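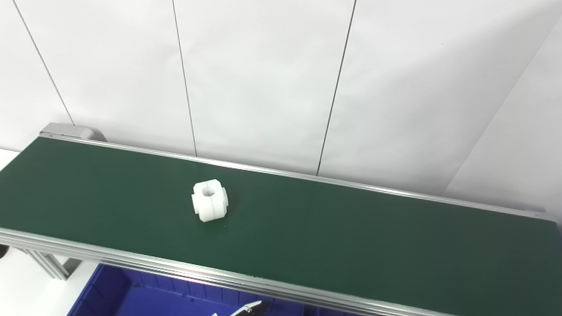 Belt tracking is mostly a matter of patience with small adjustments. A flat belt drifts toward the side where it reaches the roller first, so a tail roller that is slightly out of square will push it over no matter how tight you pull it. On a frame with aluminum rails down both sides and a dark green belt between them, the rail makes a decent reference edge. I clamp a steel rule to the near one and read the gap to the belt edge at each end.

My procedure has not changed much since February. Set the tension first and leave it alone. Run the belt empty for 15 minutes. Turn one tail adjuster a quarter turn, then wait for at least 2 full passes before touching it again. Most of the trouble I get asked to look at comes from skipping the wait. Someone turns the left screw, sees no change, turns the right one, and ends up with a belt stretched well past its rated tension.

Wekesa Minja wrote to ask about crowned rollers. They help on short belts. The crown needs some unsupported belt ahead of it to work, and on a unit with the slider bed run right up to the roller you lose much of the effect. Check the bed clearance before ordering one.

Lacing is a separate problem. If the splice is crooked, the belt will wander once per revolution and no adjuster will fix it. Cut it square and lace it again.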